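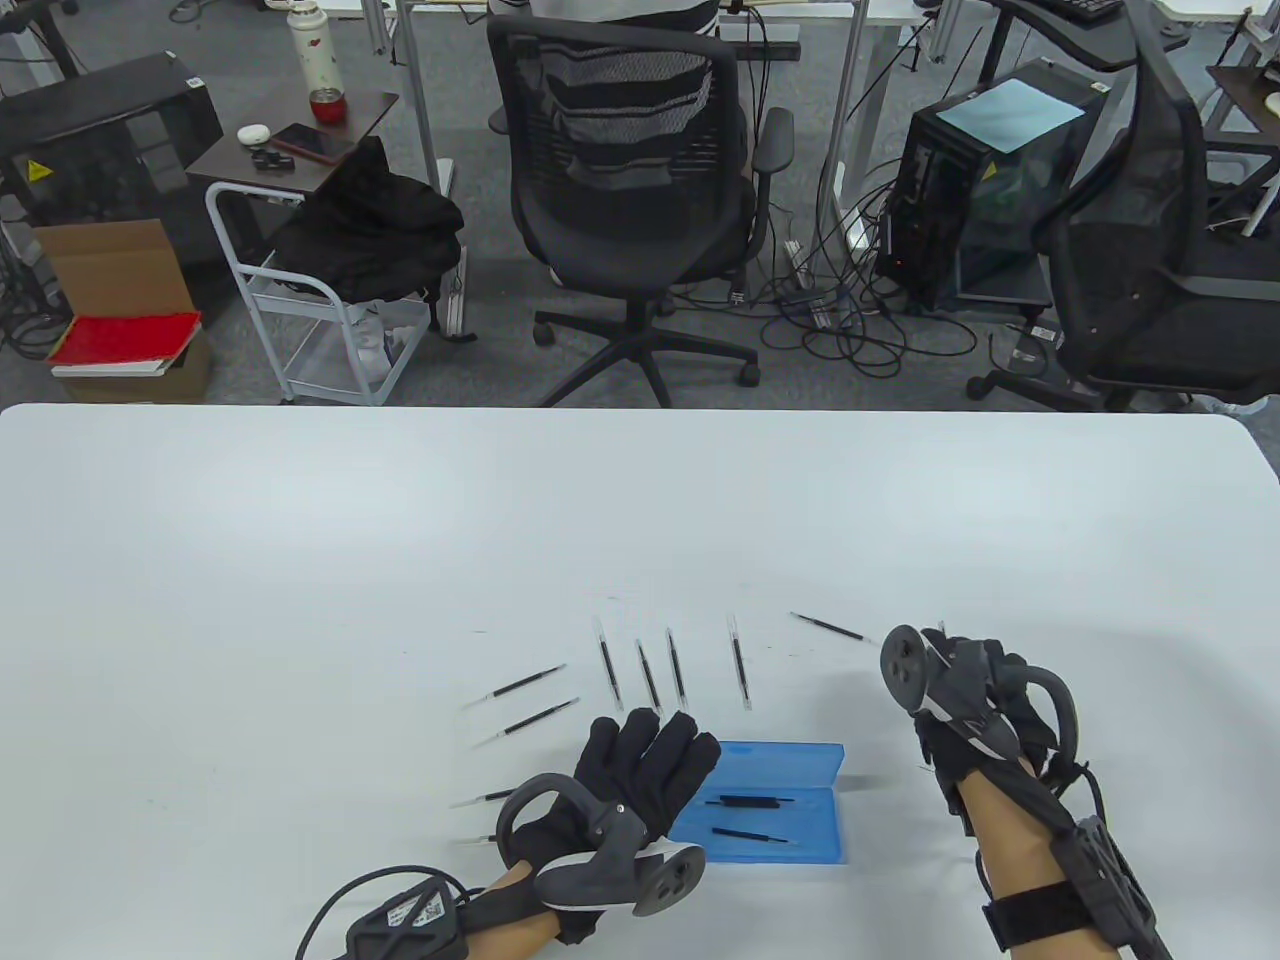
Kerneneo: Residence Permit Decisions Dataset

Kerneneo is a set of 1,456 written decisions on appeals against refused residence permits. Each record holds the text of the decision, the ground for refusal, the outcome and the length of the reasons given. Names of applicants, addresses and case numbers have been removed.

Maintainers

Vija Paju (collection and cleaning)
Inese Lepik (labels and guidelines)

Where the texts come from

The decisions were published by the appeals office in Idska. We started with 2,000 documents and dropped duplicates, procedural letters and anything under one page. Decisions that dealt only with fees were dropped as well. The office at Ovau publishes summaries instead of full texts, so it is not covered.

Files

decisions.csv: one row per decision
labels.csv: ground for refusal and outcome
guidelines.txt: the labelling rules, with worked cases
removed.txt: row numbers withdrawn after release

Labels

Grounds for refusal are divided into 19 categories, among them insufficient income, missing documents, a failed language test and earlier overstay. A decision can carry more than one. Outcome is one of upheld, overturned or sent back. Both maintainers labelled 571 of the decisions separately and settled differences by discussion. The rest were labelled once, by Inese Lepik. The category "other" is used more than we would like and will probably be split.

Known problems

Older decisions were scanned and contain reading errors, mostly in dates and sums of money. Family cases often cover several people but are stored as a single row. Applicants who did not appeal are missing altogether, so the data should not be used to estimate refusal rates. The language test rules changed in April, and decisions before and after that are not marked apart.

Use

Free for research and reporting. Please do not try to identify applicants. Do not use the set to score or rank live applications.

Changes

Wed 21 December: corrected outcomes in the Bhattacharjee split (the held-out test rows) and added removed.txt. Row order is unchanged.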